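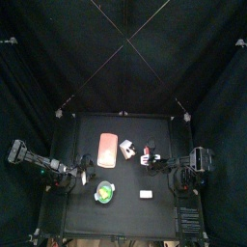
OK, the replanning branch is merged and I have to gush about it for a minute. Thread, because it won't fit in one post!

1/ Background for new people: Plestlow is our little planner for two arms sharing one table. You give it a goal for each arm, it gives you motions that don't collide. The old version planned both arms together, start to finish, and if anything changed you threw it all out and began again.

2/ The new version keeps the old plan around and repairs only the piece that broke. So if the left arm is fine and the right arm's target shifts, the left arm's path stays put. Sounds obvious. It took me since March (and a lot of tea).

3/ Numbers from the sim benchmark, 2,000 random two-arm problems: a full replan has a median of 1,316 ms, a repair has a median of 325 ms. Same laptop, same seeds. I ran it again before bed to make sure I hadn't fooled myself.

4/ Why I care about this on a tabletop: trays, bowls and small boxes are close together and both grippers want the middle. Every tiny correction from perception used to mean a pause you could feel. Now the corrections mostly get absorbed by the repair step.

5/ Speaking of perception, Bangera (our pose tracker) now sends a confidence with every object pose, and the planner pads low-confidence objects with a bigger margin. Dark things in front of black fabric get a lot of padding, as you might guess.

6/ Favorite bug of the whole branch: the collision checker was using the left arm's wrist camera mount for both arms, without mirroring it. Every plan on the right was dodging a camera that wasn't there. Huge credit to Ffion Edwards for spotting it in the debug view while I was still blaming the solver.

7/ Still bad: handoffs. When both grippers have to be on one object, the repair step gives up and asks for a full replan 16 times out of 100 in sim. I think the contact constraint is too strict, and I have a half-written fix that I'm very excited about.

8/ Also still bad: the logs. Sorry to anyone reading the logs.

9/ If you use the old config files, rename "plan_mode: joint" to "plan_mode: repair" and delete the timeout line. Everything else loads as before.

10/ Handoff fix is next, then docs. If you've done constraint relaxation for two-arm grasps, please send me papers, I will read all of them!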